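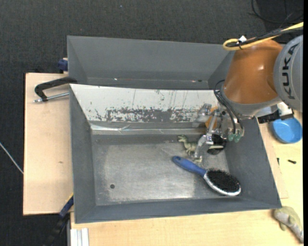 5 min read

Teófilo Salazar keeps his toys in bins. Big grey metal ones, the sort you'd expect to find bolts in, and when I turned up at his unit on a wet Monday he was already on his knees on the carpet beside a row of them, sleeves rolled up, looking very happy indeed.

"Mind the biscuits," he said, because he'd put the plate on the floor too.

Teófilo runs Orar, a toy library that lends to 157 families, and I'd come to ask him about sorting. I have two children and a hall cupboard I can't open safely, so I'll admit my motives weren't pure!

"People buy lovely boxes with lids and labels," he told me. "Then a child wants one dinosaur and everything comes out. I like an open top. You look in, you see what's there, you reach in."

And why metal? "Wicker sheds. I had wicker for a whole winter and I was picking bits of it out of dolls' hair until February."

He mixes things up as well, which surprised me (I'd imagined animals here, cars there, all very strict). A family borrowing from Orar gets a bin's worth of odds and ends, never more than up to 30 pieces, and the only rule is that the bottom of the bin should still show. If you can't see the floor of it, he says, there's too much in there and the small things sink.

"It's always the small things they love. I had a boy return a big castle, perfect condition, hadn't touched it. He cried for a week over a dinosaur the size of my thumb."

Did he get it back?

"He's still got it. I wrote it off."

Bijan Hosseinzadeh came in about then with the tea and sat down on an upturned crate. He does the mending, and before that he spent 35 years repairing shoes, so he has opinions on glue. He has opinions on carpet too. The dark charcoal stuff was his choice – they had bare concrete when they moved in, and every dropped toy sounded like a plate going.

"And chipped," said Bijan. "Ears, tails, wheels. I was doing tails all day long."

"The trouble is you lose things on it," said Teófilo.

"Dark things. You lose dark things. Anything pale, you spot it straight off."

They have clearly had this one before. I ate a biscuit and waited.

I asked what parents like me should do first and Teófilo thought about it for quite a while. Empty one container, he said, just the one, on to the floor, and do it with the children in the room. Put back what they pick up and play with. The rest goes in a bag on top of the wardrobe and you see who asks for it.

"Mine would ask for all of it," I said.

"They'll ask for two things. Try it."

I did try it, that same evening, and they asked for four, plus a whistle I'd hoped was gone for good. The cupboard door shuts now, though, if you lean on it. Bijan has promised to look at our giraffe.

Related
Betancur Street swap shop: what to bring and what to leave at home
Glues compared: mending plastic, wood and felt
The Sutow family and their one-shelf playroom
Wodari toy fair: our favourite stalls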